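Kimutai Rweyemamu
06/02/2020

Two weeks with the Brirden pick-and-place kit from Cuvus. I promised some of you a review, so I will write it in small pieces. 1/9

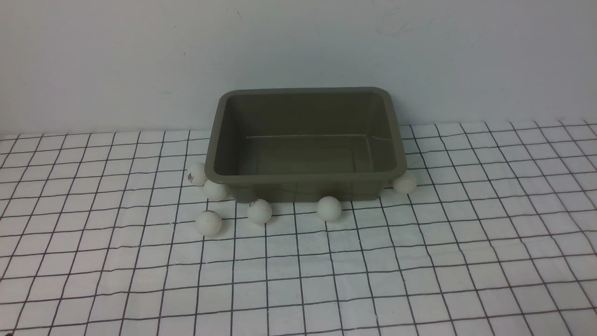 The kit was ordered through Shirima, the only shop that would ship it to Provevholm. I paid 500 for the arm and the small controller. The head camera was 179 extra, and without it you can do very little. 2/9

Assembly took me one evening. The manual is clear until the page about the wrist cable. There the drawing shows the older model, and the plug goes in from the other side. Please check this before you close the cover. 3/9

The task I chose is simple: table tennis balls into a plastic tub. Balls are good for testing because they forgive nothing. If the fingers close a little too early, the ball rolls away and you must begin again. 4/9

I use a white cloth with black squares on the table. With the squares I can see quickly if the camera has moved since yesterday. Cuvus recommends a plain surface, but I had no trouble with the lines after I did the calibration again. 5/9

What I like: the software. You move the arm by hand, press record, and it repeats the movement. My first recorded program worked the same evening, only slowly. 6/9

What I like less: balls that lie very close to the tub. The fingers are wide, so they touch the rim or push the wall. I now let it take the free balls first and come back to the difficult ones from above. This is better, but it is not solved. 7/9

The counter in the app says 2646 picks until this morning. It counts also the missed ones, so I don't take it as a score. The joints are still quiet. One finger pad is a bit worn - a spare pair comes in the box, which I find correct of them. 8/9

Would I buy it again? For learning at home, yes. For a workshop where it must run all day, I would wait for the narrow fingers that Cuvus has announced for November. If somebody has tried other pads on it, please write to me which ones. 9/9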